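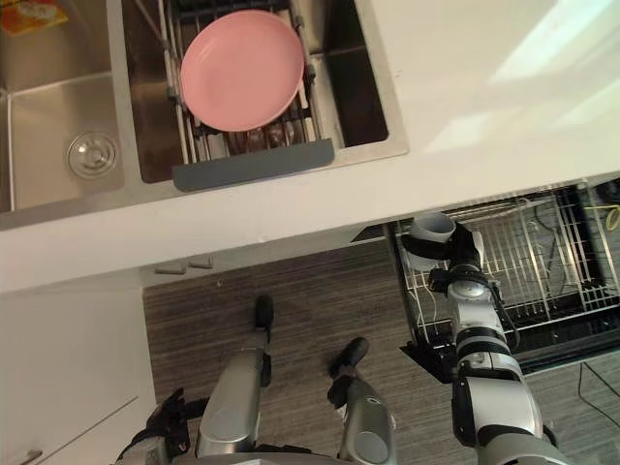

Flarkcombe sets over-sink drying rack as standard in shared kitchens

February 9, 2026

The shared kitchens at Flarkcombe will keep a drying rack over the right-hand sink basin as a standard fitting, under a revised kitchen layout issued on Monday by Sturnen, the company that manages the apartments. The rule applies to all 4 kitchens on the site and takes effect at once.

Until now the choice of rack was left to residents. Most kitchens had a freestanding rack on the counter beside the sink, which took up the section directly above the dishwasher. Sturnen said in its notice that this section is the main place for stacking dishes before loading and after unloading, and that it should stay clear when no one is using it.

The layout covers kitchens with a double sink and a dishwasher to the right of it. The left basin is for rinsing and hand washing and is to be kept free of racks and tubs. The right basin carries the rack, with the bars resting across the basin. A drip tray goes at the front edge of the rack, on the side nearest the user, to keep water off the counter edge and the cabinet fronts below. Residents are asked to empty the tray once a day and to wipe under it.

Plates may be laid flat on top of the rack if the lower part is already in use. Glasses go in the lower part. Pots and baking sheets should be dried by hand and put away, as the rack is not meant to carry them for long periods. Sturnen gives no weight limit in the notice but says that a rack with bent bars will be replaced on request.

A trial of the layout ran in 2 of the kitchens from June until the end of last year. According to Sturnen, the work orders for swollen counter edges and water marks on cabinet fronts fell to 3 over that period in the trial kitchens. The company did not publish a figure for the months before the trial, and the notice does not say how many of the earlier orders were linked to freestanding racks.

The racks and trays are supplied by Khondokar, which also stocks the spare drain strainers for the site. The total cost of the order, including fitting, is given as some $800. It will be met from the regular maintenance budget and will not be added to service charges. Residents who own a freestanding rack may keep it in a cupboard but should not leave it on the counter overnight.

The notice also restates the rules for the dishwashers. Doors are to be opened fully before the lower basket is pulled out, and the floor in front of the machine is to be checked for water after unloading. If dishes come out wet, they may be moved to the sink rack to finish drying. The door should then be closed, as an open door blocks the walkway along the cabinets. Food packages should not be left on the sink rim, where wet cardboard and loose wrappers have been a repeated cause of clogged strainers.

Dotura, the cleaning contractor for the site, has changed its weekly checklist to match. Cleaners will lift the rack out of the basin, wash the bars and the tray separately, clear the strainers in both basins, and put the rack back before wiping down the counter. Dishes left on the rack at the time of cleaning will be moved to the counter and will not be put away in cupboards. Dotura asked residents to clear the rack the evening before a scheduled visit.

Kitchens with a single sink are outside the new layout. Sturnen said separate instructions for those rooms are in preparation and gave no date. Requests for replacement trays or strainers can be made through the usual maintenance form, under the heading for kitchen fittings.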